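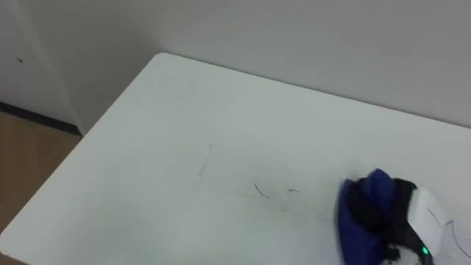
To: Parental Leave and Care Policy list
From: Karlijn Hendriks
Date: 2020-09-29
Subject: Re: Consultation on carers' leave, draft response

Dear colleagues,

I am replying to the message from Lộc Lưu, which is copied below for those who joined the list after June.

On 29 Sep, Lộc Lưu wrote:

> Dear all,
>
> The draft response to the Ovport consultation on unpaid carers and working
> time has been with members for comment. I should be grateful for guidance
> on three matters before it is sent.
>
> First, section 2 asks for a right to carers' leave from the first day of
> employment. Two member groups would prefer a qualifying period, on the
> grounds that small employers will object otherwise. Is the network content
> to hold to the first day?
>
> Secondly, the draft speaks of "working mothers" in section 4 and of
> "carers" everywhere else. Paltport has asked for one term throughout.
>
> Thirdly, the survey. We have more than 3,000 replies, but very few from
> women in domestic work or on night shifts. I am uneasy about resting the
> argument in section 5 on it without saying so.
>
> With kind regards,
> Lộc Lưu

I shall take these in turn.

On the qualifying period, the steering group's position remains as agreed in June. A woman who changes employer in order to live closer to a parent who needs care is the very person a qualifying period would exclude. The concern about small employers is a fair one and should be met in the section on funding, where the draft already proposes that the first 10 days of leave be paid from the regional fund. I would ask the two groups concerned to let me have their preferred wording for that section. Section 2 should stand.

On the choice of term, I have some sympathy with Paltport but cannot agree to a single word throughout. Section 4 deals with the return to work after a birth, with breastfeeding breaks and with dismissal during pregnancy. The protection in question is attached to pregnancy and birth, and the text should say so plainly. If "carers" is used there, the reader will be unable to tell which right is meant. I propose the following sentence for the opening of section 4:

"This section concerns rights connected with pregnancy, birth and the months following; rights connected with the care of any other person are dealt with in sections 2, 3 and 6."

"Working mothers" may then be replaced by "women who are pregnant or have recently given birth", except in the paragraph on shared leave, which applies to both parents and should read "parents".

On the survey, Lộc is right, and the limitation should be stated in the body of section 5 and not in a footnote. The questionnaire was sent by email and took 45 minutes to complete in its full form. It is hardly surprising that women working nights did not return it. The Rosetti centre held interviews with domestic workers earlier in the year and has offered the summary for our use, provided that no employer or district is named. I recommend that we accept, and that the summary be attached as an annex. Any claim in section 5 about "all women in paid work" must be changed to "respondents".

There are two further points which were not raised in the message but which I noticed on reading the draft again.

Paragraph 8 refers to the Bakker report as supporting a statutory right to refuse overtime. The report supports a right to request changed hours, with written reasons where the request is declined. These are different things, and the consultation team will know it. Please correct the reference or remove it.

The table of leave arrangements by district still shows Ovport as offering no paid leave to foster carers. The rules were changed in June and the entry is out of date.

Amendments should be sent to the list in the body of a message and not as attachments, with the section number in the subject line. Member groups that wish to be named as signatories should confirm this in writing even if they signed the previous response. Silence will not be taken as consent. A group that supports the response as a whole but dissents on section 2 may ask for its dissent to be recorded, and one sentence will be set aside for the purpose.

I should be obliged if Lộc would circulate the revised text once the changes to sections 4 and 5 have been made.

Yours sincerely,

Karlijn Hendriks
Chair, steering group
Parental Leave and Care Policy list

To leave this list, send a blank message with the word "unsubscribe" as its subject.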